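Progress report to the Doltix Small Grants Program
Kitchen cell upkeep and commissioning, Tromumport workshop
August 20, 2020

Thank you, first of all, for your patience with the timing of this report. We had hoped to send it earlier in the summer, but the gripper was in pieces on the bench for longer than we liked, and it seemed better to write once we could tell you how it went back together. You asked for a plain account of how the cell is set up, what we have done to keep it healthy, and where your money has gone, so we have tried to write it as we would tell it to you over a cup of tea, with the technical bits kept to what you need.

A reminder of what you are paying for

The grant covers one machine, the arm we call Cakier, along with its gripper, its wrist camera, the stand it bolts to and the computer that runs both the arm and its simulated kitchen. Cakier is meant to learn kitchen chores of the opening, closing and fetching sort. All of those are tried in the simulated kitchen before the arm is let near a real cupboard door. Your support went to getting the cell properly commissioned and then looking after it, work that is hard to find money for anywhere else. Most grants will happily buy you an arm and then leave you to find the grease.

When we last wrote, in April, the arm was standing and moving but we didn't trust it. It would drift a little over a long session, the two gripper fingers were closing unevenly, and the simulated gripper had been built from old measurements and did not agree with the one on the bench. Those were the jobs we set ourselves, and the rest of this report takes them more or less in the order we got to them, with a few detours.

The stand and the drift

We had assumed the drift was coming from one of the joints and we spent far too long chasing it there. We re-homed every joint, checked the brakes, swapped a cable that looked tired, and the drift was still with us. In the end it was the stand. The base plate had been shimmed on one side when it was first put down, and the shim had worked its way out towards the wall, so the whole arm was leaning by a hair and leaning a little more each time it reached out to full stretch. We took the arm off (an awkward lift, and we borrowed a hoist for it), lifted the plate, cleaned up the concrete underneath and set the plate down again on a full bed of grout.

The bolts are now torqued to 96 newton metres and marked across the head with a paint pen, so a glance on the way past will show if one has moved. None has so far. We check the marks at the start of every session and put the torque wrench on them once a month, and that has gone into the log as a standing item.

While the arm was off we also re-ran the cable bundle. It used to hang in a loop from the elbow and rub on the edge of the stand, and there was a flat spot worn in the sleeve that gave us a bit of a turn when we found it. It now runs through a sprung guide supplied by Mahlangu, who were very kind about swapping the first one they sent us for the longer version once we admitted we had measured it with the arm folded.

The gripper rebuild

This was the big job. One finger was reaching its closed position before the other, which meant that anything held between them got nudged sideways as it was gripped. You can work around that for a mug. For a thin handle it makes a proper nuisance, and handles are most of what we do.

We stripped the gripper on the bench, cleaned out the old grease (it had gone the colour of strong coffee and had grit in it) and found wear on the slide on one side. The worn slide was replaced, and we replaced its partner as well so that they would wear together from here on. New pads went on both fingers. The first set was glued slightly crooked and had to come off again, which accounts for the second packet of pads in the spending list below. We have since made a little jig out of scrap that holds the pad square while the glue goes off, and we would not do it any other way now.

After reassembly the fingers meet to within six hundredths of a millimetre, and we are very pleased with that. The closing force is steadier too. We used to see it wander through the day as the grease warmed up, and the new grease doesn't seem to mind.

Matching the simulated gripper to the real one

With the gripper back in one piece we measured it all over again and rebuilt its model. This part of the work is easy to skip and costs you dearly later, for an arm that has practised with slightly wrong fingers will put the real ones down in slightly wrong places. The finger blocks, the pads, the white housing between them and the wide bar they sit on were all redrawn from fresh measurements, and then we set about the camera.

The camera rides on the wrist and looks out past the gripper, so its position in the simulated kitchen has to agree with its position on the arm. Our check is simple enough. We compare how much of the bottom of the view the gripper takes up, where the pads sit, and whether the white housing is centred. If those agree, the rest usually follows. We also like to check it low down over a busy floor, and the black-and-white tile is good for this, as the repeat of the pattern shows up any twist in the camera very quickly. The render we have put in with this report has the gripper over that tile, with the navy cabinet and one of its brass handles on the left and the grey appliance with its rack on the right. 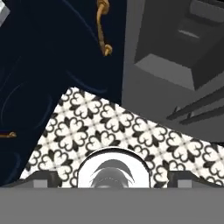 Looking after the cell week by week

We have settled into a routine that fits on a single card taped inside the control cupboard. It has been through several drafts, and the present one has lasted the longest, mainly by being short. It reads like this:

Before starting: look at the paint marks on the base bolts. Walk the cable from the stand to the wrist with your hand. Press the stop button and make sure it stops. Wipe the camera glass with the proper cloth and nothing else.

After starting: home the arm, run the slow warm-up, close the gripper on the test block and write down the reading.

At the end of the day: park the arm folded, power down at the panel, put the cover over the gripper, and fill in the log even if nothing happened.

Monthly: torque the base bolts, check the finger gap with feeler gauges, look for dust in the fan filter, back up the settings.

The log has turned out to be worth a good deal more than the effort of keeping it. When the test block reading began to creep upwards we were able to leaf back and see that it had started on the day we changed a pad, and a loose pad screw was the cause. Without the log we would very likely have had the gripper apart again.

Since the rebuild the cell has run for 19 full sessions with no unplanned stops due to the machine itself. There was one stop that we caused ourselves by leaving the warm-up speed set too high after a test, and the arm did the sensible thing and refused to go on. The speed setting is now locked behind a password, which has been mildly annoying for all of us and is probably a good thing.

What is not finished

The fan on the control computer is noisy. It still moves plenty of air, but the bearing is on its way out and we have a spare on the shelf ready to go in at the next monthly check.

The simulated kitchen is slower to load than it was. We think this has to do with the floor pattern and the drawers being stored at more detail than we need, and there is some tidying to be done there. It doesn't affect the arm, only our tempers.

We would also like a better way of checking the camera mount. At present we judge it by comparing views, as described earlier, and that relies on a good eye and a bit of patience. A small calibration plate fixed to the stand would let the cell check itself every morning. We have drawn one up and had a price for it, and it can be done inside the money that is left.

Spending so far

The largest single item was the gripper work, meaning the slides, both packets of pads, the grease and the gauges. After that came the base, with the grout, the bolts and the hire of the hoist. The Mahlangu cable guide was less than we had budgeted, and they did not charge for the exchange. Nearly all of the amount set aside for maintenance parts has been spent, and the amount for computer upkeep has hardly been touched. With your agreement we would like to move a little from the second to the first so that we can keep a spare set of slides in the cupboard. The full statement with receipts is coming to you separately.

What comes next

The calibration plate is first, then the fan, then the slow-loading kitchen. Once the plate is in we plan to repeat the whole comparison between the real and simulated wrist views, and we will send you the results whichever way they come out. After that we hope to let the arm try its first real handle, a drawer pull screwed to a board, before it graduates to a whole cabinet.

You would be most welcome at the Tromumport workshop if you are ever out our way. Please give us a day or so of warning so that we can have the arm warmed up and the kettle on. And if anything in this report needs more detail for your own files, do write and ask, and we will send on whichever pages of the log you need.

With our thanks,
The Cakier team, Tromumport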